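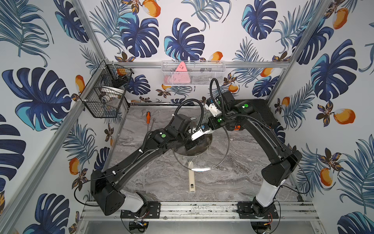

Les deux bras de la cellule Greco au-dessus d'un couvercle en verre, atelier partagé Zemitz. Photo libre de droits pour la presse.

COMMUNIQUÉ DE PRESSE
Diffusion immédiate

Greco : une cellule à deux bras montée en atelier partagé, plans en libre accès dès décembre

L'atelier partagé Zemitz publie en décembre le dossier complet de Greco, sa cellule robotisée à deux bras pour gestes ménagers. Plans, liste de pièces, câblage, code. Tout est gratuit, pas d'inscription. Budget matériel hors bras : 158 euros. Montage fait le soir, sur les établis communs, avec l'outillage de la maison.

Greco, en bref. Un châssis en profilé aluminium. Deux bras face au plan de travail, fixés sur le même rail avant. Trois parois tapissées. Des paniers grillagés accrochés en hauteur pour garder le sol libre. Les fichiers de découpe seront fournis en deux tailles, la petite passe sur un bureau de 70 cm de profondeur.

Le projet a démarré sur un coin de table, avec des chutes de profilé. Premier châssis trop souple, démonté. Deuxième trop haut, les bras n'atteignaient pas le fond. Le troisième est le bon, c'est celui du dossier. Les plans des deux premiers seront joints aussi, avec les erreurs annotées, ça peut servir à d'autres.
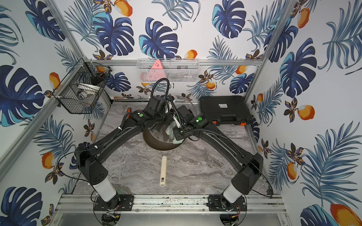 La vaisselle, donc. C'est la tâche de référence retenue pour Greco, parce que tout le monde a une poêle chez soi et que le frottage demande un effort régulier, difficile à régler. Le bras droit tient le tampon à récurer contre l'intérieur de la poêle, manche tourné vers le rail avant, pendant que l'autre bras s'avance vers le centre. Le couvercle en verre reste à portée, derrière. Il a sa propre séquence, au chiffon. Le réglage de la pression a pris plus de temps que la construction du châssis, le dossier y consacre un chapitre entier avec les valeurs de départ conseillées. À ajuster selon le tampon, bien sûr.

Côté logiciel, la commande passe par Vamex, l'outil maison de l'atelier, déjà utilisé sur la fraiseuse. Enregistrement des gestes, relecture, correction à la main. La version publiée contient 91 séquences enregistrées, dont 40 sur la seule vaisselle. Les autres : rangement, textile, petits objets. Tourne sur un PC portable ordinaire. Licence ouverte, réutilisation commerciale autorisée avec mention de la source.

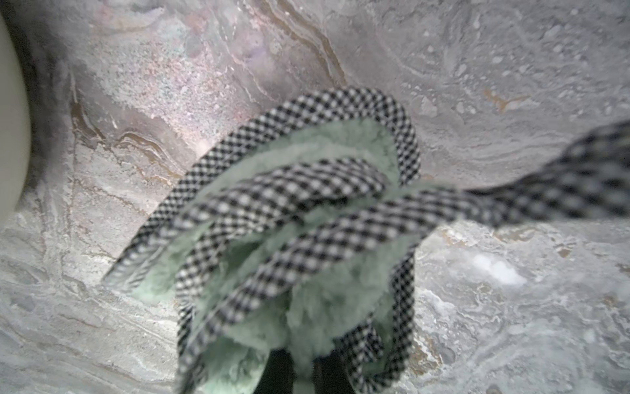 Les matières souples sont le gros chantier des prochains mois. Un objet rigide se prend presque toujours pareil, un textile jamais, et les séquences enregistrées une fois se rejouent mal. D'où des essais sur des choses franchement pénibles, comme cette pièce pelucheuse vert menthe avec son cordon vichy noir et blanc qui fait plusieurs tours par-dessus. Les poils dépassent entre les brins et ce qui semble être les doigts de la pince passe dans ou sous la matière. Même le décor du plan de travail a été discuté : le motif marbré, très veiné, a été gardé exprès pour que les réglages de vision ne dépendent pas d'un fond uni. Résultats partiels pour l'instant, ils seront publié tels quels.

L'association Handeo, qui prête des aides techniques à domicile, suit le projet depuis les premiers plans et relira la notice de montage avant parution. Objectif : une notice lisible sans formation en robotique, gros caractères, une étape par page. Le partenariat ne prévoit pas de vente.

Soirée portes ouvertes un mardi de décembre, à partir de 18 h 30, à l'atelier Zemitz. Démonstration en continu, questions techniques bienvenues, possibilté de manipuler Vamex sur un poste à part. Entrée libre. Les journalistes peuvent passer dès 17 h sur simple demande, prises de vues autorisées.

À propos de Zemitz
Atelier partagé de fabrication : bois, métal, électronique. Ouvert aux particuliers, adhésion à l'année ou au mois. Les machines lourdes sont accessibles après une séance de prise en main.

Contact presse
Atelier Zemitz, service presse, réponse sous deux jours ouvrés. Visuels haute définition et fiche technique Greco envoyés sur demande.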